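Ticket 911: Right arm drops out of sync with left after long sessions
Project: Stenoletti (two-arm table build)
Opened by: Ntombi Cele
Assigned to: Sipho Rampersad
Priority: Normal
Status: Closed, fixed
Component: Bus wiring / power

Summary
After a long session the right arm starts to lag the left. The lag is small at first, then the arm stops taking commands for a moment and jumps to catch up. The left arm is not affected. Restarting the control program clears it for a while. Restarting only the right arm's process does not.

Expected behaviour
Both arms follow their targets with the same delay for the whole session.

Steps to reproduce
Power up both arms from the bench supply. Home both. Run the table-clearing routine on repeat with the cameras streaming. Keep the right wrist rotated outward for most of the run. The fault shows sooner if the right gripper is holding something flat and wide, such as a dinner plate.

Setup
Both arms are on the shared rail, one controller board per arm, both boards on the same powered USB hub. Wrist cameras are on a separate hub. Control loop and logging run on the shed computer. Firmware on both boards is the Janport build from August, no local changes.

Log

Ntombi Cele
First seen on Saturday 23rd September. I had changed nothing on the arms that week. The log shows read timeouts on the right bus, always starting at the wrist roll motor and then spreading to the gripper motor. Joints below the elbow keep answering. Log file is in the shared folder under the ticket number.

Sipho Rampersad
Timeouts starting at one motor and carrying on down the chain usually mean a connector or a voltage drop. Please check the supply voltage at the gripper motor with the arm loaded, and swap the two USB cables at the hub. If the fault moves to the left arm, it is the hub or cable. If it stays, it is on the arm.

Ntombi Cele
Swapped the cables. Fault stays on the right. Swapped the controller boards as well while I had the covers off. Still on the right. I put everything back the way it was afterwards, so the port names in the config are unchanged.

Voltage at the right gripper motor looks normal at rest. Under load it dips, but so does the left one and by much the same amount. I don't think it is the supply.

Sipho Rampersad
Agreed. Leave the supply alone. Next, rule out the software. The read timeout in the config is set to 2000 microseconds, which is tight. Raise it for the right arm only and run again. That won't fix a bad connection, but it will tell us if replies are late or missing.

Ntombi Cele
Raised it. The replies are missing, not late. The log shows the same gaps with a longer wait in each one, and the catch-up jump is worse. I have set it back.

For the next run I used the mixed load: cloth in the left gripper, plate in the right, basket in the middle of the table. The right arm has to tilt the plate clear of the basket, and this keeps the wrist turned for most of the cycle.

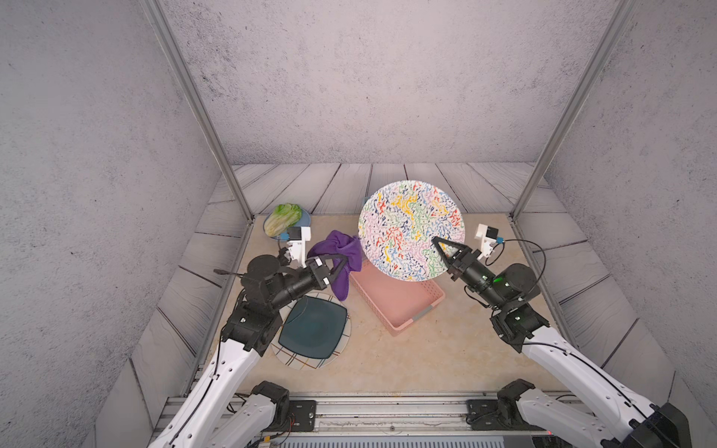 The timeouts began partway through that session and lined up with wrist roll angle. I plotted one against the other. There are no errors with the wrist near centre. Nearly all of them fall in the last part of the outward travel. Repeating the run with the plate swapped for a cloth gives the same pattern with fewer errors, so weight makes it worse but does not cause it.

Sipho Rampersad
That is a cable being pulled. Power off, then turn the wrist by hand to the outward stop and watch the plug at the wrist roll motor. Check if there is any slack left at the stop. Also check that the tie on the forearm has not crept up toward the wrist.

Ntombi Cele
The tie had crept. At the outward stop the motor cable was tight and the plug was sitting at an angle in its socket. I could make the motor drop off the bus by pressing the plug sideways with a fingernail. One of the crimps is also loose in the housing and can be pushed back with light pressure.

The left arm's tie is where it should be. I marked its position with paint pen so we can see if it moves.

Sipho Rampersad
Replace the whole cable. Don't re-crimp the old one. Use the next length up from the Drultero spares box and leave enough slack to reach both stops without load on the plug. Anchor it in 2 places on the forearm and keep both ties below the wrist joint. Check the loop can't catch on the camera housing.

Ntombi Cele
Done. The new cable reaches both stops with slack. Hand sweep with the power off, then a slow powered sweep, no dropouts on either. Ran the mixed load twice after that at full length. No read timeouts on the right bus in either log. Delay on both arms is level from start to finish.

Old cable is in the bin bag taped to the side of the Makhubela cabinet, labelled. Please don't put it back in the spares.

Sipho Rampersad
Read both logs, no complaints. I have added a cable check at both wrist stops to the monthly list and a line in the config notes telling people to leave the read timeout at its default. Closing. Reopen under this number if it comes back on the right arm; open a new ticket if it shows up on the left.

Resolution
Worn bus cable at right wrist roll motor, strained by a forearm tie that had moved. Cable replaced, ties relocated.

Parts used
Motor bus cable, long, 1
Cable ties, small, 2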